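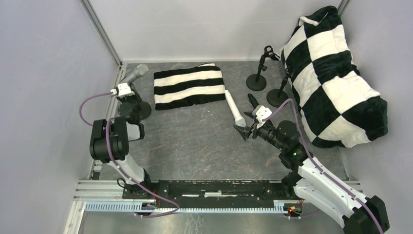
Budget for the grippers twice, one reader wrote in after my May column, and then go back and budget for the cables. Fair enough! I'd spent that whole piece on arm prices and skipped the small stuff, and the small stuff is where our money went at Letinness.

We priced a two-arm cell from Lemieux and another from Juvari. The arms came out close. Then came the rail, the wall panels, the cable duct, spare fingers (get 3 sets, trust me) and $400 in mic stands, mics and cushions for the thing to practice on – a line I'd left off the sheet completely.

Juvari also wanted 6 weeks for delivery, so we had floor space sitting idle and a trainer already booked. My friends over at Cavemska hold back 5 percent for exactly that kind of gap, and I've started copying them. Ask for the shipping date in writing before you sign anything.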